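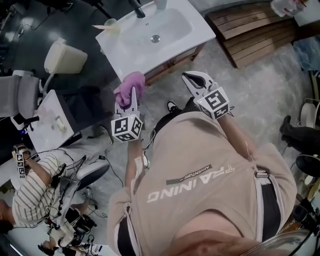
Workshop Courses > Home and Shared Builds > Unit 4 > Hand-Held Grippers

Last updated: Sunday, July 28, 2024

Unit 4. Building and Checking a Pair of Hand-Held Grippers

4.1 Scope

These notes cover the assembly, marking and first trials of a two-hand gripper set of the kind used to record manipulation for later playback on an arm. The reference build is the Naline pair, which can be put together on a kitchen table or at a shared bench with a printer, a small soldering iron and hand tools. The arm itself is covered in Unit 6. Students who are building the Wiltis variant should read 4.3 with care, as its finger linkage is mirrored and the part labels are swapped.

Units 1 to 3 are assumed. In particular, you should be able to print a flat part without warping and crimp a four-pin connector that survives a pull by hand.

4.2 Parts

Each gripper has a handle, a trigger, a linkage, two fingers, a cube mount and a marker cube. Print the handle and linkage parts in white or any light color; dark prints hide cracks at the layer lines. The fingers are printed in the flexible material from Unit 2. Check them before assembly by pressing the tips together on a flat surface. They should meet along the full edge of the pad and separate without sticking.

The trigger spring is a bought part. Springs from mixed assortments vary a good deal, and two that look alike can give clearly different closing forces. Match them by feel at the least, or hang the same weight from each and compare the extension.

4.3 Linkage

Fit the linkage dry first. The trigger should travel its full range and return on its own with the handle held in any direction, including upside down. If it hangs, ease the pivot holes with a drill bit turned by hand. Do not oil the pivots; oil creeps along the print and ends up on the finger pads.

When both grippers move freely, set the end stops. Fully open is 78 mm between the tips. Fully closed is tip contact with a slight bow in the fingers. Set both grippers to the same values, even if only one will be used for most of the work. A mismatched pair produces width readings that look like an operator habit and are tedious to trace later.

4.4 Marker cubes

The cube gives the position of the hand. It is only as good as its faces are flat and its mount is stiff.

a. Print markers at full scale. Turn off any "fit to page" setting and measure the printed square with calipers.
b. Keep the white margin around each pattern. A pattern trimmed to its black edge is found poorly against a dark background.
c. Use matte paper or matte film. Gloss finishes wash out under ceiling lights.
d. Every face in the whole set gets its own pattern number. Left and right cubes must not share any.
e. Record which number is on which face, and in which rotation, before the cube goes on its mount.

Screw the cube down and try to rock it. Any movement that can be felt will show up in the data as a hand that shakes.

4.5 Cables and harness

A cable that leaves the base of the handle should run back along the forearm, with enough slack for the elbow to straighten. Test the slack with the arm raised, then with the hand on the floor. Tie points go on the harness strap -- never on the trigger guard, where they pull on the hand. Spare cable belongs in a loose coil behind the operator. Tight coils kink at the same spot every time and fail there.

Buckle the harness before picking up the grippers. With both hands occupied, a slipping strap cannot be fixed without stopping the run.

4.6 First trials with soft objects

Begin with cloth and gloves. They are cheap, they do not break, and they show faults in the fingers sooner than rigid blocks do. A thin glove lying flat is a demanding first object, as the tips have to press down and close at the same moment. If the fingers skate over the surface, look at the pad alignment before blaming the spring.
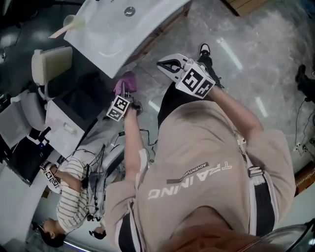 Can the two grippers be calibrated together to save time?
Calibrate them one at a time. A joint pass can hide an error in one cube behind an equal and opposite error in the other, and it takes longer to redo than the two separate passes.

4.7 Recording settings

Record at 60 frames per second. Set the exposure by hand and leave it alone for the whole session. The clock offset between the head view and each gripper must be under 2 frames; check it by opening and closing both grippers sharply at the start and end of every run.

Polished floors and tiles throw back ceiling lights as long streaks. Where a streak crosses a cube face the pattern may drop out for several frames. Moving a lamp is usually quicker than repairing the track.

The Pasine logger writes to a ring buffer of 1000 entries per channel. When the buffer fills, old entries are overwritten with no warning, so keep runs short or raise the limit in the settings file. The Cavalcanti logger writes straight to disk and has no such limit, but it needs a fast card.

4.8 Exercises

1. Remove one gripper's cube and refit it. Repeat the calibration and report the change in offset on each axis.
2. Record a glove being lifted by the cuff and again by a fingertip. Plot finger width against time for both and mark the point of contact.
3. Swap the trigger springs between left and right. State which readings change and which do not.

Plots go in the shared folder under your bench number. Unit 5 (finger pads and wear) starts in September and uses the same grippers, so do not take them apart.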